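The Makowska folding music stand

I'm going to tell you about this stand the way I'd tell you in the shop, with my coat half on and a choir rehearsal to get to. I sing alto, badly on Mondays-after-concerts sort of days and pretty well the rest of the time, and I've been selling stands, folders and pitch pipes to choirs and early music groups for long enough to have strong feelings about wing nuts.

The Makowska is the stand I use myself. It comes from a small workshop called Hukel, run by Czesław Tomaszewski, who used to play bass viol and got tired of stands that slid down in the middle of a slow movement. He makes them in black and in a dark green I keep telling people to buy (they mostly buy black).

What you get

The stand itself, a carrying bag with a shoulder strap, two page clips, and a spare rubber foot. The desk is solid, with no cutouts, so you can write on it. If you've ever tried to mark a breath in a part that's sitting on one of those wire desks, you know the pencil goes straight through the paper and then you have a hole where the breath should be.

The lip along the bottom is deep enough for a full choral score plus a pencil. It'll take one of those fat collected editions too, the kind with the critical notes nobody in the tenors has read. I've had a complete Mass and a hymnal on mine at once and the tilt held.

Order number: 2053
Colors: black, dark green
Price: $195, bag included
Warranty: 27 months from the day it ships

Yes, I know, a hundred and ninety-five dollars for a music stand. My first one cost less than lunch and I replaced it every season. Try this one before you argue with me! If you can get to the store, there's always one set up by the window and you can lean on it, tip it, pile books on it, whatever you like.

How it goes up and down

There's one collar on the shaft. You squeeze it, slide, and let go. That's the whole business. I can do it one-handed while holding a folder, and I do, usually when the conductor decides we're standing for the Credo after all.

The height runs from low enough for a seated recorder player to high enough for our tallest bass, who has spent his life reading off other people's stands at a slant. The desk tilts on a friction joint with a little screw at the back. It comes set fairly stiff. If you like it looser, give the screw a quarter turn with a coin and then leave it alone for a week before you fiddle again. 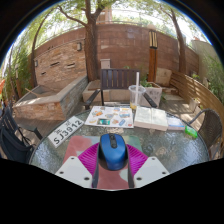
Folding it is the part that takes practice. Legs first, then the shaft, then the desk folds in half along the center hinge. If you do the desk first it still works, but the whole thing won't slip into the bag and you'll be the one standing in the parking lot swearing at a zipper. Ask me how I know. After five or six goes your hands will have it.

Who it suits

Singers, mainly. That's who Czesław had in mind when he changed the desk angle on the newer version, and that's who I sell them to. But I've got recorder players with them and a couple of cornett players, and a lute teacher who bought one and then came back for another for her student's side of the room.

Genowefa Wieczorek leads the Bruranley Consort, and she took a set of these on the road with her singers last September. They were doing polyphony in old stone churches where the floor hasn't been level in centuries. She wrote to me afterward: "The feet grip. I had one wobble in the whole trip and it was on a gravestone." I've thought about putting that on the bag.

If you're a percussionist, or you need to hang a mute rack and three tablets off your stand, get something heavier. I carry the Mekov orchestral stand for that. It doesn't fold and it weighs like a small dog, but it isn't going anywhere.

Lights and extras

Any clip light with a padded jaw will fit the top edge. Please don't use the ones with bare metal teeth, they chew the finish and I can't do anything about it under the warranty. I like a light with a wide head for choral scores, so both pages get some. A narrow one is fine for single parts.

We also do:
Shelf that hooks on under the desk, for tuners, rosin, cough drops
Longer page clips for outdoor singing
Replacement feet, sold in threes
Name tag for the bag (do get this, every bag looks the same in a green room)

Looking after it

Wipe it down with a dry cloth. If it's been outdoors, open it up fully at home and let it stand overnight before you bag it again. Don't oil the collar! People love to oil the collar. It works by gripping, and once there's oil in it your stand will sink gently through every motet until you send it back to me for cleaning.

Ordering

Black is usually on the shelf. Green gets made in batches, so if the page says back-ordered, put your name down and I'll email when the next lot comes in from Hukel. I don't charge your card until it ships.

Choirs buying ten or more should write to me before ordering, as I can do a better price and I'll number the bags for you. Tell me whether you want the numbers on the stands as well. Some groups love it, and some end up fighting over who has number one.

Returns are fine within 30 days if it's clean and you've kept the spare foot. Put your order number on a slip of paper inside the bag, and use the box it came in if you still have it.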